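# Shore path, camera and controller comparison

Bastos wanted to know if the Moltbridge controller steers better than the Kindico one. We wanted to know if the new camera could tell grass from tarmac at speed. Both questions got taken to the seaside, along with 2 batteries and more cable ties than the job needed.

Same path for every run, speed setting 4, no markings, no curbs, sun on the left. The glare was a gift, if you enjoy watching auto-exposure argue with itself. We saved 273 stills and deleted most of them out of kindness.

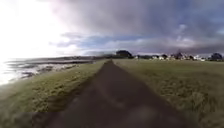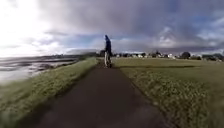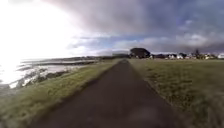
*Path ahead, water on the left, field on the right. Second one has a walker in a blue hood.*

## What we made of it

The Kindico controller hunts. Give it a soft grass edge and it wanders over for a look, then comes back as if nothing happened. Moltbridge holds the middle and takes corners like a filing cabinet, but there are hardly any corners on this route, so it wins by geography.

The camera is harder to like. The horizon holds up better than the ground near the wheels – a shame, given which of the two we were about to drive over. Shorter exposure is the obvious next try. A lens hood is the cheap one.

Person detection wants its own day. The Civusbridge model that came with the camera gave 29 alerts in the whole session, and we are still sorting out which were people and which were shrubbery.

Logs from the May bench tests are in the same folder, under "old", next to the other folder called "old".

June 23, 2024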